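The Last Shared Tables of Flilville

When I moved to Flilville I did not know anyone, and I ate my supper alone for the whole first winter. In April a neighbor, Eino Rissanen, knocked at my door and said that there was soup at number 14. I went with my own bowl, as one must do.

The shared supper is an old habit in this town. Seven houses take their turn, and each cooks for the others one evening. The rule is simple: you bring a bowl and bread, and you do not talk about money before the plates are washed.

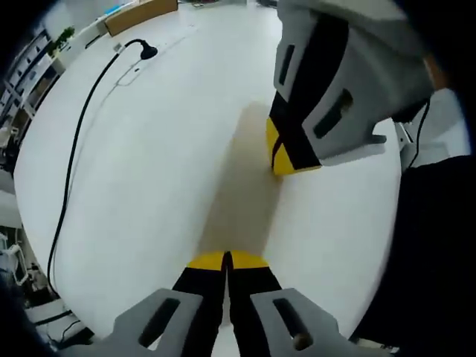
What Is Eaten

Mostly soup. Barley in the cold months, and pea when somebody has been to the market in Brestthorpe. Rissanen makes a fish soup with so much dill that his guests are smelling of it the next day.
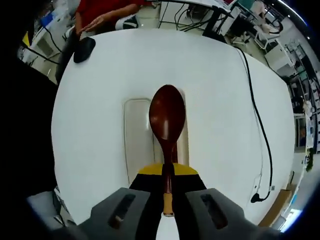

The cook always eats last. I found this strange in the beginning, but Teodor Szewczyk, who has kept his turn for over 10 years, told me that a cook who sits down first will never see which pot was too small.

Two of the houses have stopped since then. The families went to live with their children, and the new owners come home late. Szewczyk still sets out chairs for them.
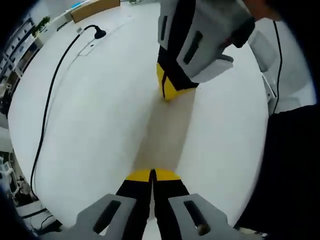
Around the table, before supper.

I asked him if he will continue next winter. He gave me an onion and a knife, and I started to cut.

Contact the editors | © Flilville Quarterly | Back to top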